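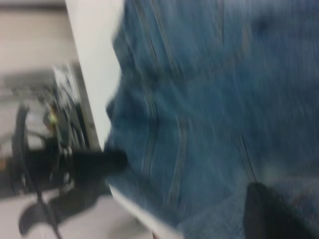
写真:Aigars Koppel

九月に入ったというのに、昼間はまだ半袖でちょうどいいくらいで、衣替えをするにはどう考えても早いのですが、朝の五時半に目が覚めてしまって、窓を開けたら風がすうっと冷たくて、ああ、これはもう秋の匂いだなあと思ったら急にやる気が出てしまいました。お湯を沸かしている間に押し入れの奥から引き出しを引っぱり出して、気がつけば居間じゅう服だらけ。朝ごはんが八時を過ぎたのは、そういうわけです。

いちばん手が止まるのは、やっぱりジーンズなんですよね。デニムというのは困ったもので、もう穿かないとわかっていても、膝のあたりの色の抜け方だとか、縫い目のところだけ白っぽくなった感じだとか、そういうものを見ているとどうにも捨てられない。母が若いころに買ってくれた一本など、腰まわりが今の私には到底無理なのに(ボタンどころか、太ももで止まります)、結局また畳んで戻してしまいました。来年も同じことをしている気がします。

お昼は残りものの茄子の味噌炒めと、冷やしておいたトマト。食べながら、ずっと前に旅先で入ったノゲイラという小さな古着屋のことを思い出していました。雨宿りのつもりで入っただけなのに、店のおじさんが一本ずつ棚から出しては、これは裾上げの糸が違うとか、これは前の持ち主が左のポケットにばかり物を入れていたとか、それはもう楽しそうに話してくれて。雨がやんでも出るに出られず、27ユーロのジャケットを買って帰ったのでした。あのジャケット、今も現役です。肘に当て布をしたので、おじさんが見たら何と言うかしら。

午後は裾のほつれたものを二本、繕いました。青い糸が足りなくなって、途中から紺に変えたのですが、遠目にはわからないでしょう。たぶん。針に糸を通すのに前よりずっと時間がかかるようになって、そこだけは少し寂しい。でもラジオを聴きながらちくちくやっている時間は、昔と変わらず好きです。祖母は80を過ぎても縁側で足袋を繕っていましたから、私もまだまだこれからですね。

夕方、妹から電話。梨を送ったので明日の午前中に着くとのこと。毎年ありがたいのですが、ひとりで食べきれる量ではないので、お隣にも持っていこうと思います。ついでに服を何枚かもらってくれないか聞いたら、「お姉ちゃんの服は重い」と断られました。重いって、なにが。

寝る前に、明日の朝着るものを椅子にかけておきました。長袖にするか迷って、両方。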